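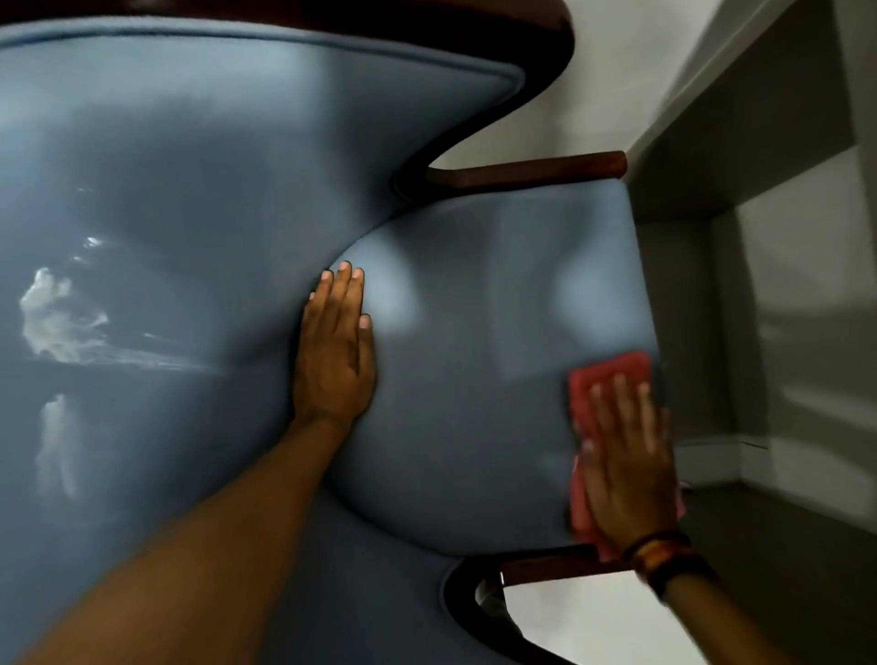

Armchair wipe-down, seen from above. Left hand on the seat, cloth in the right.

tamsin_k
Back from the Vonitz open day and still buzzing! I went for the arm demos and ended up spending most of the afternoon at the upholstery station. They do the chair by hand first, then the robot gets its turn on the same job. Blue seat, dark wood arms, red-pink cloth. The robot was slow but it went right along the edge of the cushion and I loved every second of it.

Gosis
Was that the 2:30 slot? I was in line for the gripper bench and missed it, argh. How did it do where the padding puckers?

tamsin_k
Yep, 2:30. It skipped a couple of dimples on the first pass and got them on the second. The guy running it said they'd done 186 practice wipes on that one chair – poor chair.

oldpulley
Fun to watch, sure, but I don't buy it as a cleaning demo. One chair, one cloth, bright room. Try it on a corduroy couch with a dog on it.

marnia80
Disagree with pulley. Fabric is hard! It gives when you press and the cloth bunches up. Look at the hands up top, one is flat on the cushion while the other one wipes. Getting two arms to share a job like that is the part I'd pay to see.

oldpulley
Fair point on the two arms. The one I saw only used its left for about half the run, though.

Gosis
Anyone know if they're repeating it? Garba has an evening in December but I heard it's capped at 80 people.

tamsin_k
Tuesday, same building, room 101. Get there 10 minutes early, the front row fills up fast – I'm going again!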